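The Town at the Back of the Classroom

The first thing Thu Kiều's students learn every year is that the town of Burkora is in trouble. The well is low, the bridge to the next valley has washed out, and the baker owes money to half of Main Street. The second thing they learn is that they live there, and that they'll be living there until spring.

Kiều teaches fifth grade at Hurnwood Elementary, and Burkora is her own invention, though she'll tell you her students have had a much bigger hand in it than she has. It began as a way to get through a stubborn unit on fractions (the baker, you see, had to split a sack of flour among customers who all wanted different amounts) and it has grown into something that takes up a whole wall, two filing drawers and most of every afternoon.

There are 29 children in the class this year, and each of them has a job. There is a mayor, of course, and a judge, and a person who runs the ferry now that the bridge is gone. There's a weather office, which draws a card each morning and announces the results with great seriousness. Some of the jobs sound dull on paper, and those are often the ones the children fight over. The keeper of the town ledger last year, a boy who had hardly said a word since September, became so good at spotting mistakes that grown-ups on the staff started bringing him their lunch receipts.

"I used to think I was teaching math and sneaking in a story," Kiều says. "Now I think they'd do the math on the ceiling if the story needed it."

I spent a few afternoons in her room, and I'll admit that I had trouble leaving. On my first visit the town was arguing over whether to rebuild the bridge in timber or in stone. Timber was cheap and would take 3 weeks. Stone would take until the end of the game and would clean out the treasury. One girl had drawn the whole thing to scale, twice, on the back of a spelling worksheet. Another had gone home and asked her grandfather, a retired mason, who sent back a page of advice in pencil that was read aloud and then taped up beside the map.

They chose timber. Two days later the weather office drew a flood.

You might expect tears at that point, and there were a couple. But what I remember is how quickly the talk started up again. Who had been warned? Could the ferry carry double loads? Was it fair to ask the farmers to pay, when the farmers had voted for stone? Kiều sat on a low stool near the window and said next to nothing for the better part of an hour. She has a notebook for these moments, and she writes down what the children say so she can read it back to them later, when tempers have cooled and everyone can hear it a little better.

She didn't always have such patience. In her early years of teaching, she says, she would have jumped in at once with an answer. She learned to wait from an older colleague who played long card games with his students and had a rule that he was never allowed to speak first. She has borrowed the rule, and breaks it on rare occasions – mostly when somebody is standing on a chair.

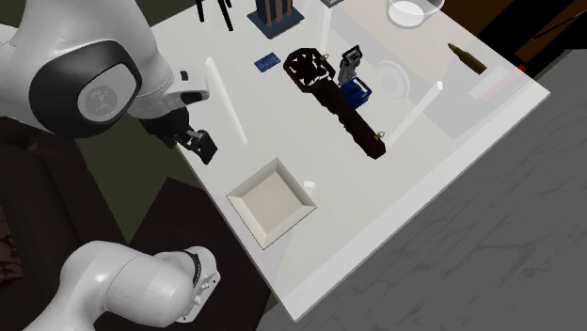

Other teachers have begun to borrow the town in turn. A school in Kakakhel runs a version with its own river and its own debts, and the two classes trade letters, some friendly and some rather stiff, about the price of wool. The letters have done more for handwriting than any drill she ever tried. There was a brief quarrel in April over a late shipment, settled by a treaty with 9 clauses, the last of which promised everyone a song.

Kiều has been asked more than once to turn it all into software. She went as far as trying out a trial version with a small company called Cetano, and she speaks kindly of the people there, but she found that the children looked at their screens when she wanted them looking at each other. So Burkora is still made of index cards, yarn and a great deal of tape. The cards get bent and the yarn gets lost, and a new box of each goes on her shopping list every August.

It isn't for every class, she's quick to say. Some groups need a shorter game, and some need the rules spelled out much more plainly at the start. Her advice to a teacher who'd like to try is to begin with one problem and five jobs, and to let the children name the town before anything else happens. A town with a name, she has found, gets looked after.

On my last afternoon the new bridge was going up, in stone this time, with the farmers paying a smaller share. The ferry operator had asked to keep her boat running anyway, for people who liked the view. The mayor put it to a vote, and the ferry stayed.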